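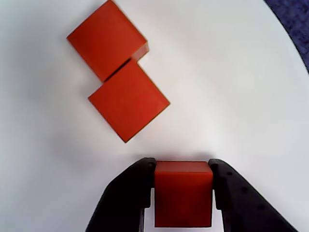 Week six is the block week, and it's my favorite one of the whole course, so please come rested! Up to now you've been driving the arm by hand or sending it to fixed positions, and by now you've probably noticed that the table never looks the way your code thinks it does. This week your code has to decide what to pick up and how to come at it. One cube alone with its sides lined up with the fingers is easy, and you could all do that one today. Two cubes touching along a short seam, both turned about forty-five degrees from the gripper, is a whole different afternoon, and that's the layout I want you thinking about while you read these notes.

What you need to have done before lab

Read the Brophy chapter on grasp angles (skip the math box at the end, we'll do it together on the board). Pull the newest version of Follalance onto your team laptop. If you still have the September version your wrist angles will come out with the sign flipped, and you'll spend an hour blaming the camera. I did exactly that while I was getting this lab ready, so no shame if it happens to you, but do check the version first.

You also need your calibration file from last week. If your team missed that lab, come at 3 and we'll run it before everybody else gets going. It's not hard, just slow.

The pick, step by step

I think of a pick as a little chain of moves, and when something goes wrong it helps a lot to know which link you were on.

Find. Your code gets a list of red blobs from the overhead step. Print the list! Every time! If two cubes are touching, you may get back one big blob with a center that sits right on the seam, and the gripper will happily go down on that seam and shove both cubes away.

Split. If a blob is too big to be one cube, cut it. The easy way is to fit a square to each end and see which fit is better. There are fancier ways and you're welcome to try them after the easy way works.

Turn. Rotate the wrist so the fingers are parallel to two faces of the cube you want. A square looks the same every quarter turn, so you have two choices of finger direction, and with a neighbor close by one of them is usually much better. Pick the one where both fingers come down on open table.

Hover. That's the name of the function as well as the move, hence the capital H in your starter code. Hover parks the gripper over the cube and waits. Leave the wait in while you're testing. You'll want that second to look at the fingers and hit stop if they're about to land on top of something.

Close and lift. Slow on the close, please. The pads only need to touch both sides and press a little. If a cube pops out or tips, your center is off to one side, so go back to Find and don't crank up the force.

About the shadows

I get this question every term so I'm writing it down. The table is white, the cubes throw a soft gray shadow on it, and so do the fingers once they get low. If your threshold works on brightness, the shadow becomes part of the cube and your box grows on one side. Work on color. Red stays red pretty well even on the darker side faces, though those do go toward brick, so don't set the range too tight. The bright top face is the one you want for finding the center. And crop your image to the table! The blue past the edge won't match red, but there's no sense in searching it.

The run sheet

Each team gets its own page on the Dindier board by the door. Write down every attempt, even the ugly ones. A line needs the starting layout (sketch it, two little squares is plenty), which cube you went for, the wrist angle, and what happened. "Missed" isn't enough. Missed left? Landed on a corner? Pushed the other cube?

Last year's class logged 1746 attempts across the term, and 373 of those had two cubes touching at the start. The touching ones got picked cleanly 118 times. I love that number, it's so bad! I'd really like this group to beat it, and I think you can, mostly because the new starter code lets you choose between the two wrist angles and last year's didn't.

What to turn in

Your pick function, with comments I can follow. A photo or scan of your run sheet. Half a page on one failure you understood, including what you changed afterward. I grade the half page hardest, and a team with a lousy success rate and a sharp explanation will do just fine.

Everything goes in the class folder before October ends. The lab is open Saturday morning for anyone who wants more table time, and you don't have to sign up, just bring your laptop and your team's charger. The spare chargers keep wandering off.

One last thing for the teams thinking about the stacking challenge: get your single pick solid before you try putting one cube on another. An off-center grasp that looks fine on the way up gives you a crooked placement on the way down. The stacking rules are on the back page of the course packet.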